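Four Nights at Grernau: a documentary series worth staying up for

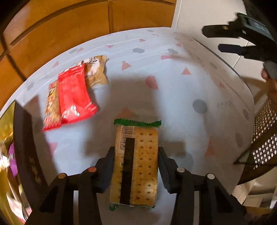

Teodor Radu

I came to Four Nights at Grernau on a sleepy Wednesday evening, meaning to give it one episode before bed, and I am sorry to report that I was still on the couch well past midnight (and a bit bleary at work the next day). It really is that good!

The series, from the small production house Pullen, follows a local radio newsroom through the four nights after the river came over its banks and the phone lines went down. There are 4 episodes of 50 minutes each, one for every night, and the makers are in no hurry at all. We get long stretches of people waiting for a call, arguing softly over a headline, or reading out street names one after another - I found that last part terribly moving, and I couldn't tell you quite why.

My favorite by far is Phetsri, the night editor, who has a lovely dry way of talking to nervous callers and never once raises her voice. I would happily have watched a whole series about her.

The third episode does sag a little. It wanders off to the town of Umlow for a council meeting that goes on and on, and the music there is laid on much too thick for my taste. The subtitles also run a touch fast, so keep the remote handy.

Still, I've already told my sister to watch it, and I plan to start over with her next weekend.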